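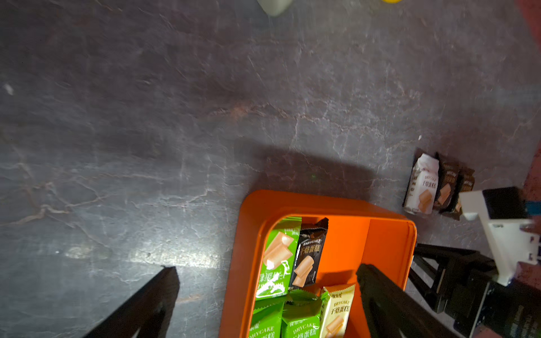

Sterunano
Is anyone else resealing stone counters on a schedule, or do you wait until they look dull? We put in dark gray stone when we redid the break room and the installer said once a year. I skipped last January and now I can't tell if it matters. Ours has pale veins and rusty brown ones running across it like that top with the orange tray on it, and the brown ones are what worry me. My brother-in-law says brown means iron and iron means it will keep spreading if water gets in. The installer, Edivaldo Barros, hasn't called back. Quote from another outfit was $2,922 to strip, hone and seal, and I'm not paying that for a room where people eat lunch.

Litinness
Do the water test first. Put a few drops down, wait 8 minutes, wipe. If the spot is darker than the rest, it's drinking water and needs sealer. If not, leave it alone. A yearly schedule sells sealer.

Vrabec
Disagree on leaving it. By the time it fails the water test you may already have oil in it, and oil is much harder to pull out than water. I do mine every January and it takes me 34 minutes with a rag. Cheap insurance.

On the brown veins, a lot of stone comes out of the ground that way. Compare it to your leftover piece if you kept one.

Sterunano
Did the test near the sink and by the snack end. Sink spot went dark. Snack end didn't change.

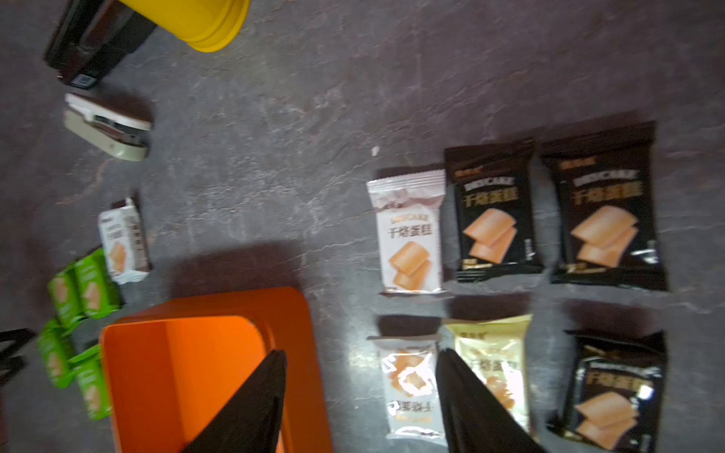 Snack end, wrapped cakes and the orange bin.

Litinness
Then seal the sink side and stop there. Wrapped stuff isn't going to hurt anything.

Gener
You can't do half. I tried it on a honed top and got a line you could see from the door. Do the whole slab, 2 thin coats, wipe it all off before it hazes.

Litinness
You got a line because you used an enhancer. A plain penetrating sealer doesn't change the color.

Gener
It was plain sealer. I still have the can.

Vrabec
Try it under the microwave first and let it dry overnight. And don't use vinegar to clean before you seal. Some dark stone sold as slate has enough calcite in it to etch.

Sterunano
Too late on the vinegar, the cleaning crew has used it for months. Will try the microwave spot tonight and post what it looks like.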